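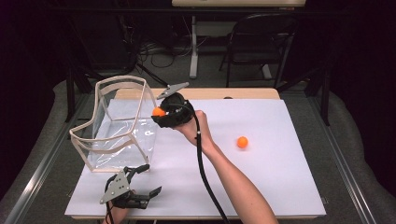
Plerura Ball Pickup Set

README for the two-handed recordings, first release

Plerura is a small collection of hand-held gripper recordings. A person holds one gripper in each hand, picks up orange table tennis balls from a flat white work surface and puts them in a bag-lined container on the same surface. The recordings are meant for training policies that copy what a person does from camera views and gripper motion. There is no robot arm in any of them.

The set was put together at Bidura by Damián Magaña and Hermenegildo Aguirre. Leonidas Psarras wrote the export scripts. Questions about the files should go to him, questions about how a recording was made should go to Damián.

What is in the release

The release holds 800 episodes. An episode is one continuous recording that starts with both grippers open and ends when the operator opens them again after the last ball and holds still. Everything between those two points is kept, including fumbles, regrasps and balls that roll away and have to be chased. We did not trim pauses.

Each episode folder has the following:

head.mp4 - view from above and in front of the operator's chest
left.mp4 - view from the left gripper
right.mp4 - view from the right gripper
motion.csv - position and orientation of both grippers, plus jaw opening
notes.txt - operator, session, outcome and anything odd

The folders are grouped by session. A session is everything one operator did without leaving the table. Do not split a session between training and test. Episodes from the same session share lighting, container placement and small habits of the operator, and a model tested that way will look better than it is. The file splits.csv has the split we use ourselves.

The task

The operator is told to clear the balls into the bag using the grippers only. Either hand may do the picking. Passing a ball from one gripper to the other is allowed, and some operators do it a lot when a ball has ended up on the wrong side. There is no set order and no time limit.

Starting positions are not scripted. Before each episode a helper rolls the balls out by hand and lets them settle. We tried marked positions early on and dropped the idea, as operators began moving toward the marks before they had looked.

Why table tennis balls

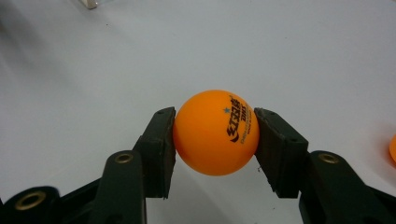

A ball sounds like an easy thing to pick up, and for a wide soft hand it would be. With two flat pads it is less forgiving. The pads touch it at its sides and nowhere else, and if they close above or below the middle the ball slips out toward the open side. Good grasps in this set look much the same: one finger on each side, the top and bottom of the ball left clear. The printing on the balls is also worth knowing about. There is black lettering with a small light blue star next to it, and it can face any direction once a ball has been rolled out. We left it on. If your model seems to care which way the lettering is turned, try adding color and blur changes during training before you blame the data.

The balls are light enough to move when a finger brushes them. This is the main source of failed first tries, and we consider those failures useful. The notes file marks them with the word "nudge".

Recording procedure

Operators got a short practice period before their first session. Practice recordings are not in the release. After that the routine was the same for everyone:

1. Check that both gripper cables are seated and run clear of the elbows.
2. Open and close each gripper fully, twice.
3. Start the recording from the laptop and wait for the tone.
4. Clear the balls.
5. Open both grippers, hold still until the second tone.
6. Say the outcome out loud so the helper can type it in.

Step 2 matters more than it looks. The jaw opening in motion.csv is scaled from the widest and narrowest values seen during that check. If an operator rushed it, the scale is off for the whole episode. Leonidas has a script, check_jaw.py, that catches the bad ones, and it was run on everything here. Episodes that failed were rescaled by hand when we could do it safely and removed when we could not.

Sessions were kept short. Holding two grippers at table height is tiring on the wrists, and the motion gets visibly jerky after a while. If you record your own episodes to add to these, we suggest a break after every 8 and a change of operator when somebody asks for one.

What the gripper views show

The gripper cameras are fixed to the tool, so the fingers stay in the lower part of the view and the world moves behind them. Most of what the camera sees is white surface. The other hand comes into view often, sometimes holding a ball of its own.

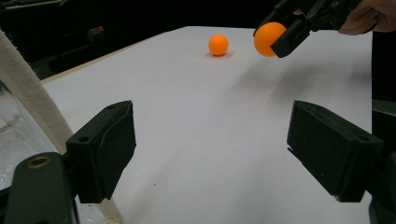 Gripper view with one ball resting on the table and a second held in the other hand's gripper.

A model that only looks for orange will have trouble with this. A ball that is already held is not a target, but from a gripper camera it can be larger in view than the free one. We saw our first policy drive toward the other hand again and again. Feeding in both gripper views together helped, and so did adding the jaw opening of the opposite hand as an input. We have not tested this carefully enough to give numbers.

Known problems

Overexposure. The work surface is bright and the rest of the room is dark. The cameras were locked to a fixed exposure that favors the surface. Anything past the table's far edge is close to black in the gripper views, and there is little point in trying to recover it.

The bag. The container is lined with clear plastic, and the plastic crinkles and catches light. Depth estimates near it are poor. Tracking of the grippers was good above the rim but drops out now and then when a hand goes low on the far side. Dropouts are filled by straight interpolation and flagged in the last column of motion.csv. Please respect the flag. A filled stretch can look like a smooth and confident motion when we have no idea what the hand did.

Clothing. Sleeves and shirt fronts come into the gripper views when an operator works close to the body. We asked for plain clothes but did not insist.

Empty stretches. A good share of the gripper footage has no ball in view at all. 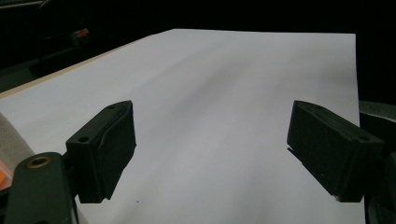 These stretches are not labeled. They come up when the operator is reaching back after a drop, waiting for the other hand to finish, or has simply turned the wrist away from the ball. If you train on single frames you will probably want to thin them out. If you train on sequences, leave them in. We removed them once as a test and the policy became worse at returning from the container, as it had hardly any examples of the way back.

Timing. The three video streams are aligned to the motion log by the start tone. Drift by the end of a long episode can reach 2 frames. We do not correct for it.

Handedness. All of the operators in this release are right-handed. Left-hand picks are in the minority and tend to be slower. Mirroring the data is tempting, but the container would then change sides too, so mirror everything or nothing.

Outcome labels

Each notes.txt has one of these words on its first line:

clean - all balls in the bag, no drops
dropped - all balls in the bag, at least one drop on the way
partial - at least one ball left outside when the operator stopped
void - recording fault, kept for reference

A ball that leaves the table makes the episode partial even if everything else went fine. Operators were told not to pick balls up off the floor.

The words were typed by the helper and checked by a second person against the video. Tiburcio Cisneros did most of the checking. Where he and the helper disagreed, his label stands and the old one is kept on the second line in brackets.

Void episodes are counted in the total above. Skip them with the flag --no-void in load.py.

Getting started

Unpack the archive, then run load.py with the path to the top folder. It prints a list of sessions and stops if any file is missing. It needs no more than a normal Python install and the packages in requirements.txt. Reading video is slow the first time. Run cache.py once if you plan to train for more than an afternoon, and make sure the disk has room for it.

Positions are in meters, with the origin at the near left corner of the work surface. Orientation is a quaternion with the scalar last. Jaw opening goes from 0 (closed) to 1 (fully open). With a ball held it does not reach 0, so a threshold near the closed end will miss every grasp. Look at a few clean episodes and pick your own.

Use and credit

You may use the set for research and teaching. Please do not post single frames with operators' hands in them as advertising. Ask us first for anything commercial. When you write something up, name the set as Plerura and say which release you used.

The gripper fingers are our own design. Print files are in the hardware folder, along with a list of the screws and inserts. Hermenegildo Aguirre keeps that folder current and would like to hear about changes that work.

Changes

29 March 2024 - first release.

Planned for April: corrected jaw scaling for 6 sessions where the check was done before the cable was pushed all the way in, and a left-handed operator.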